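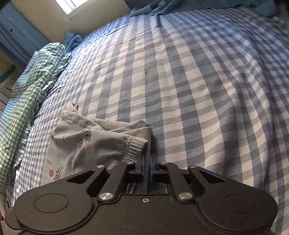

Punico has opened Zistier, its programme for teaching household robots by hand, to outside partners for the first time. The programme records everyday chores as people carry them out with a hand-held gripper in furnished bedrooms, kitchens and utility rooms. The recordings are then used to train robot arms fitted with matching fingers. Work in the current phase centres on clothing and bed linen, where the material seldom lies the same way twice. A typical recording may include the moment when the two fingers close on the ribbed cuff of a sweatshirt lying bunched on a checked sheet, a grip that gives the person folding it a firm point from which to work.

More than 2000 demonstrations of folding, sorting and bed-making have been gathered under Zistier to date. Punico intends to add a further 3000 with the help of its two new partners, Tralex and Masri. Tralex will supply the grippers and maintain them. Masri will arrange access to homes and train the people who give the demonstrations.

"Folding a garment is a task most of us learned by watching somebody else's hands," said Munther Kanaan, head of demonstration research at Punico. "We are asking a machine to learn in much the same way. The person who holds the gripper decides where to take hold and when to let go, and those decisions are what we want to keep."

Demonstrators work in ordinary rooms, by daylight where possible, and are asked to leave bedding as they find it. Patterned sheets and printed garments are welcome — a robot that can handle only plain white cotton would be of little use in most homes. Each session covers a small set of garments and includes approaches in which the fingers are still open above the cloth, so that the choice of grip is recorded along with the grip itself.

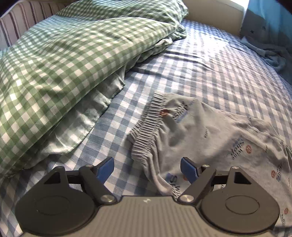
Remote control sessions to follow

The second phase of Zistier will add demonstrations given by remote control. Operators will guide a robot arm from a separate room through the same folding tasks, allowing Punico to compare the two methods on like terms. The phase will run at 3 sites and is due to begin in December.

Organisations wishing to offer rooms or put forward demonstrators may apply through the Punico partnerships office. Applicants will be asked to describe the rooms available and the household tasks normally carried out in them. Existing partners need not reapply.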